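Notes from the Landing Field

So February happened, and I promised you all a proper update on the move, plus the thing everybody keeps emailing me about, which is the reserve repack situation. Grab a coffee. I'm going to ramble.

First the move. As of this month we're out of the old trailer at Jombridge and jumping from the Farquharson strip, seven miles up the road. If you haven't made the drive yet, stay on the county road past the grain elevator and ignore your phone when it tells you to turn left (it wants to send you through a creek). The gate code is the same as the one at the old place. Please close it behind you, even if you see another car coming, because the neighbor has goats and the goats are fast.

I love this field! The old one had power lines along the west side and I spent four seasons with one eye on them every time the wind came around. Now we've got open pasture on three sides and a tree line to the north that gives you a nice honest read on the wind before you even board. The grass is lumpy down by the drainage ditch, so if you're landing long, lift your feet or plan to slide it in. I've already got a grass stain on my good jumpsuit that I don't think is coming out.

A few of you asked about the landing pattern. It's left-hand for everybody until we've all had a couple of months to get used to the place. I know some of you prefer a right-hand approach and I know you're very good at it. Left-hand anyway, please. If the wind is calm or switching around, we land to the south, and whoever is down first does not get to set a new direction just because they felt like it. We talked about this last year. I was there, I remember the conversation.

Student altitude and hard decks haven't changed. What I'd like everybody to add to their routine is two full practice pulls on the ground before every load, handles in order, eyes on them, even if you've got a thousand jumps. I started doing it again this winter after a long layoff and I was embarrassed by how slow my left hand was. It takes no time at all and you can do it while you're waiting for me to find my gloves.
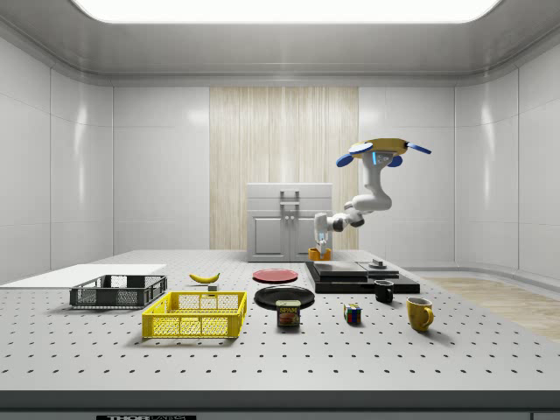
White cabinet against a wood-grain panel

Okay, repacks. We had 2 rigs turned away at the gear check last month for being out of date, and both owners were sure they had weeks left. I get it, I've done the same math wrong myself. So go look at your packing data card today, the card itself, and write the date on your kitchen calendar. The rigger who serves our area is booked solid once the weather turns, and a rig dropped off in April might not come home until the middle of May. If you get yours in now you'll have it back before the first big weekend and you can smile at the rest of us.

While you're at it, check the service date on your automatic activation device. It's a separate date and people mix them up constantly. If you bought your rig used, don't go by what the seller told you. Read the unit.

Money stuff, quickly. The sock raffle (yes, socks, don't ask) and the chili supper together brought in $500, and all of it is going toward a new wind sock and a decent set of radios for the student program. The old radios cut out whenever somebody stood near the fuel shed, and I got tired of waving my arms like a lunatic at people under canopy. Thank you to everybody who bought a ticket or ate a second bowl.

The Kumo is still our jump plane and she's fresh out of her annual. New door seal, new tires, and the bench on the right side has been re-bolted so it won't rock anymore. Seat belts stay on until the pilot calls it, helmets too. I shouldn't have to write that down every spring but here I am, writing it down.

Rorkeo weekend is on again in May, with the accuracy contest, the hat jump and the breakfast that starts way too early. Sign-up sheet goes on the corkboard at 8 a.m. on the first jump day of April. Slots for the formation loads went fast last year, so if you want one, be there with a pen. If you'd rather help on the ground, we always need people watching the sky and people flipping pancakes, and I can promise you'll get fed either way.

Last thing. If you've been away all winter, come find me before your first load back and we'll do a refresher in the hanging harness. No charge, no teasing. It's half an hour of malfunctions and cutaway drills and then you're good to go jump. A bunch of you have already done it.

Somebody left a blue thermos and one very muddy boot in the packing area. Both are on the shelf by the door.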